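The Drawer of Small Packets

Every household has one, and ours is the second drawer down, left of the cooker. It will open four inches and then it sulks. To get any further you have to slide in a flat hand and press down on whatever has risen up at the back, which in my experience is a sachet of something brown.

I emptied it on 10/20/22, a date I remember because I wrote it on the inside of the drawer in pencil, in the belief that I would be doing this every year. The plan was simple enough. Everything out on the table, everything sorted, everything kept or eaten or binned before supper. I had allowed an hour. Malou Laxdal, with whom I have shared a kitchen for ten years, allowed me the table and went to read upstairs.

The first thing you learn is that a packet has no proper shape. Tins stack, jars stand in rows like a school photograph, and even a bag of flour will sit upright if you speak to it firmly. A snack in a plastic bag lies where it was dropped and crackles at you. I tried piles. The piles slid. I tried standing things on end against the fruit bowl and they went over one by one, slowly, as if fainting.
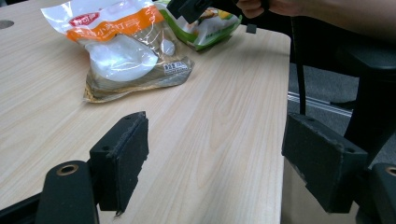 So I gave up on piles and laid things out flat, which takes up far more table but does at least let you read what you own. Or look at it, in my case. A good share of our packets come from the Chinese supermarket behind the bus station, and I buy there mainly by colour and by optimism. I have been going for years and can recognise a handful of characters, most of them meaning spicy, learned the hard way.

There is a school of thought on all this. Orhun Taşdemir's little book on larders, which I borrowed and have been slow to give back, holds that food should be put away according to when you want it and never according to what it is. Breakfast with breakfast. Things for when you come in late and cross, all together. Under this system our drawer would contain a single category, and I think we all know which.

Shops will sell you a cure, naturally. I went through a phase in September of looking at inserts. Budavwood does a slatted divider, very handsome, which would have fitted our drawer if our drawer were 23 millimetres wider. Gritov makes stacking trays in a grey I can only call dental. I bought neither. I did buy a roll of sticky labels, and the roll of sticky labels went in the drawer.

Then there is the cutlery question. Takeaway spoons, I mean, and the forks that come sealed up with a napkin so thin you can read through it. We have never ordered noodles to be eaten on a train. We eat them at home, beside a drawer of actual metal spoons, and still the plastic ones are put by against some future picnic that will need a great many of us to attend. My mother did it, and her mother saved string.

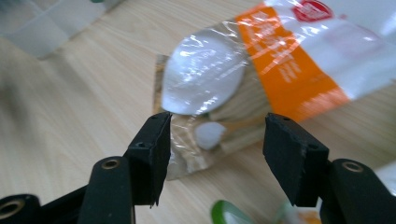

Auður Gunnlaugsson wrote to tell me that I have this entirely the wrong way round. The spoons are what you keep, she says, because a spoon never goes off, and it is the snacks that should be eaten the week they come home. She has a biscuit tin of spoons in the car and another at work, and in all her years of keeping them she has regretted it once, on a very hot day, with a lid that wouldn't come off. Her own drawer of packets she got rid of by having teenagers.

I take the point about the teenagers. For those of us without any, the eating falls to whoever is nearest, and by the second hour of sorting I was nearest. I can report that one should not eat through a backlog in the order in which it comes to hand. Sweet, then fiery, then something chewy that may have been a plum. Malou came down for a glass of water, took in the table, took in me, and went back up with the whole jug.

What slowed me most was the seasoning. Snacks are quick decisions. A seasoning packet is a promise you made to yourself in a shop, usually while hungry, and it has a photograph on it of how your life might go.

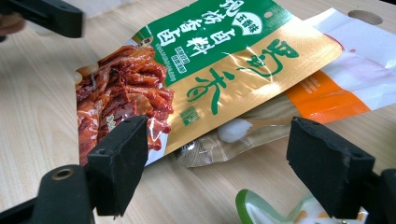

I have wanted to braise properly for a long time. I mean the sort where star anise goes in early and the windows steam up and the neighbours become friendly. Ritu Mishra does it most weekends without seeming to try, and told me once that the packet does the work and all I had to supply was the meat and an afternoon. I had neither on me, so the seasoning went in the keep pile with its three predecessors.

By supper the drawer was shut, and it shut beautifully. There's a shoebox on top of the fridge now, marked Varia in Malou's handwriting. It doesn't quite close.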